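Print this page
E-mail this to a friend
Search the archive: type a word or name Go

The bus conductors of Tresby, and the man who wrote them down

Thursday, January 27, 2022

I'd been told to bring cake. Mohsin Kiani doesn't do interviews without cake, his publisher warned me, so I turned up at his flat in Tresby with a lemon drizzle and a notebook, and he took the cake off me before I'd got my coat off.

Kiani's new book, Hold Very Tight, came out in September and it's about the men and women who came from Pakistan, Turkey and Cyprus to work on the town's buses. It runs to 464 pages (I did read them all, mostly in the bath) and it's full of people I wish I'd met. He taught history at a school in Sutcombe for most of his working life, and wrote nothing longer than a report card until he retired.

"I always meant to," he said, cutting himself the first slice. "Then my father died and I was clearing his wardrobe, and there was his ticket machine in a shoebox. I sat on the bed with it for an hour. I thought, I teach children about the Corn Laws and I've never once told them how my own dad got here."

His father, it seems, was not a talker. So Kiani went to the people who were. He started with a notice in the window of the Lambrechts bakery, which used to open early for the drivers, asking anyone who'd worked out of the old depot to ring him. He expected a handful of calls.

"The phone didn't stop! My wife made me get a second line. I had people ringing from Leeds, from Izmir, from a cruise ship. One lady wanted to read me her husband's entire diary, and I let her, and it was marvellous."

He has 45 hours of tape now, and he typed up every minute of it himself with two fingers. I asked which voice he went back to most and he didn't have to think. Erhan Keskin came over from Turkey as a young man with an engineering certificate that no firm in town would look at, and spent his first winter on the number nine, punching tickets in gloves with the fingertips cut off.

"Erhan taught himself English off the adverts inside the bus," Kiani said. "So his first proper sentences were all about cough mixture and savings accounts. He'd go up to a girl at a dance and tell her about relief from chesty colds. She married him, mind you."

Keskin is in his eighties and came to the launch in his old cap. He got a bigger round of applause than the author, and Kiani is still pretending to be cross about it.

It isn't all jolly, and I was glad the book doesn't make out that it was. There's a long chapter on the months when some of the crews refused to work alongside the newcomers, and Kiani has tracked down people from both sides of it. I asked whether that had been hard.

"Very. I had a chap cry in that chair where you're sitting. He'd signed the petition and he'd been ashamed of it ever since. I asked could I put his name in and he said yes, put it in, spell it right."

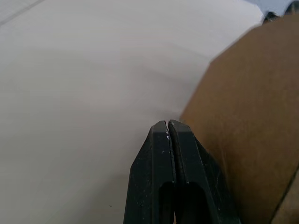
We talked for a while about language, which is the other thing he can't leave alone. The older crews had a sort of depot talk, part Punjabi, part Turkish, part pure Tresby, and he's put a glossary at the back. My favourite is "doing a Sutcombe", meaning to go all the way to the end of the line because you've nodded off. He says his grandchildren use it and have no idea where it comes from.

Fateo, the little press that brought the book out, printed 500 copies to begin with, and Kiani thought they'd be propping up his shed with most of them. They've sold 1,812 so far. He told me the figure twice and then asked me to make sure I'd got the comma in.

Is there another one coming? He went a bit shy at that. There is a folder on his kitchen table marked "Wives", and it's already fat.

"The men had their turn," he said. "But who was packing the sandwiches? Who was learning the money, finding the doctor, fighting with the school? I've got some of them on tape in the background, telling their husbands they've remembered it wrong. And they were right, every time. I want to turn the microphone round."

He saw me to the door and kept the rest of the cake.

Reader comments (3)

Jean P.
My mum was a clippie on the nine and she used to talk about a Turkish lad who talked like an advert. I'm going to ring her now.

depotlad
Good piece but the bakery opened at four, not just "early". We'd have been lost without it.

Samina
Please tell Mr Kiani my nan has plenty to say for the Wives book. He taught me in Year 9 and he still owes me an essay back.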